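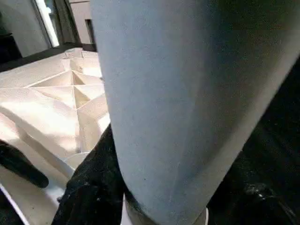

Jeanine Dekker

4.2 Parents' attendance at school performances

Attendance was taken from the sign-in sheets kept at the hall door. Across the two primary schools, Tasholm and Groen, 400 families had at least one child in a seasonal play during the study year. Rosenthal and Prosser worked from ticket stubs in their earlier study, so their totals are not directly comparable with ours.

Afternoon plays drew fewer fathers than evening ones at both schools. The gap was wider at Tasholm, where many parents work shifts at the Dunda plant and need to ask for time off well ahead. Teachers there told us that the date of the November play had gone out in the class newsletter only 6 school days before the performance. Groen sends its dates home at the start of term.

Figure 3. Close view of a rounded blue-gray surface.

We also asked whether a child's part made a difference. Families of readers and singers came at much the same rate – a result we did not expect, given what class teachers had said in interviews. Younger brothers and sisters were brought along more often to afternoon plays, and some parents gave this as their reason for standing at the back and leaving early.

Grandparents were entered on the same sheets but without a separate column at Groen. We have left them out of the totals for both schools. Their attendance at Tasholm is taken up in Section 4.3, together with the replies to the written survey.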